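Workbench > Robots > Grippers

Search this blog Go

Two grippers, one sore wrist

23 October 2018

So I finally got to try both hand-held grippers side by side, and I have opinions! Roxana Voicu had been going on at me since April to come over to Hernthorpe and have a go, and I kept putting it off (the train is dreadful), but I'm very glad I went.

The two in question were the Pikumow and the Sunis. If you've never held one, you squeeze the fingers yourself and a camera on the tool records the lot, so an arm can learn from it later. The Sunis is the lighter of the two and I took to it straight away. Lovely trigger, no wobble. The Pikumow weighs 178 grams more, which sounds like nothing until you've been picking up cups for half the morning and your wrist starts grumbling. 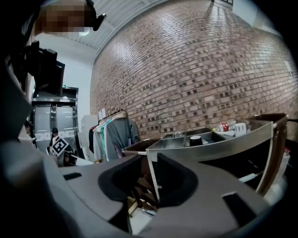 But the camera on the Pikumow is so much better for this sort of thing. It's really wide, so you get the room as well as whatever you're reaching for, and Relu Matei reckons that helps a lot when the software is trying to work out where the tool has got to. With the Sunis we lost track of the position 11 times over the day. The Pikumow did it twice, and one of those was me waving it about while talking.

We did 68 picks with each. I got faster with the Sunis and tidier with the Pikumow, if that makes sense? The Pikumow's fingers are softer and forgive you when you come in at a silly angle. The Sunis ones just shove things over. Caoimhe Ó Ceallaigh had the opposite experience, mind you, so some of it may be down to hand size (hers are tiny, mine are shovels).

I'd happily put the Pikumow camera on the Sunis handle and call it a day. Relu says the mount is a different shape and I'm not to touch it with a file. We'll see.

Next time I want to try the Chuang controller, mostly to find out whether the lag Roxana complains about is as bad as she makes out. If any of you have used one, do leave me a comment!

This site uses cookies. By carrying on you agree to our use of them. OK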